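Tags: Computers, How It Works, Ages 8 and up

What Is the Cloud?

When people say a photo is "in the cloud," they mean it is saved on a computer somewhere else. That computer sits in a large building called a data center. One data center can hold 4000 computers or more, stacked on racks.

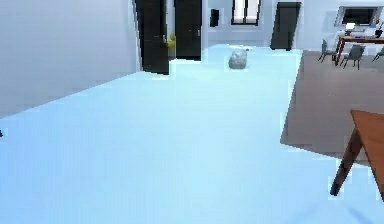 Say you draw a picture on your tablet and press Save. The tablet cuts the file into small pieces called packets. The packets travel through wires, and sometimes through the air, until they reach the data center. There they are put back together.

A company called Zillus runs a data center in the town of Tremeck. It keeps copies of each file in two buildings. If one building loses power, the other still has your drawing.
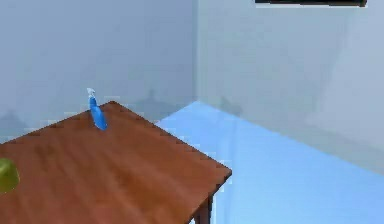

A blue spray bottle on a wooden table, made by a computer.

Computers get hot when they work. The Tremeck building has 36 big fans, and they run day and night. Ehab Abdel Rahman checks them every Friday. "If a fan stops, we move the work to other computers," he says. "Then we fix the fan."

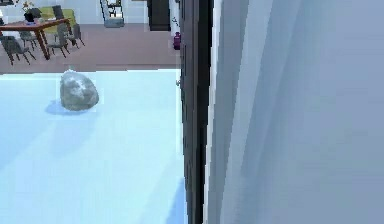
A computer-made close-up of part of a robot's gripper.

You need the internet to reach the cloud. Without it, you can only open files saved on your own tablet -- so save a copy there before a long car trip.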